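Thread: Do you wipe the pads between episodes?

plorkari_pete
New rule sheet in our group says finger pads get wiped every 2 episodes when you're doing cutlery. I did 132 last month and wiped them maybe at lunch. Is anyone else this strict?

Jianguo Xiong
We are, and I'd keep it. Grease builds up on the texture and your grasps drift. 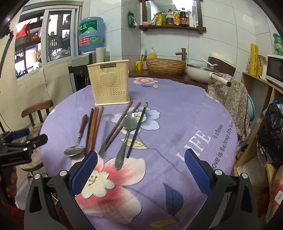
Utensil sorting, pads open above the table.

vaher_moll
Nice tablecloth! Every 2 is daft though - I'd never reach 400 by November. We do it at each object change.

Jianguo Xiong
Fine for dry wood. I wouldn't with metal spoons.

plorkari_pete
Ok, object change for me then, and I'll write it in the log.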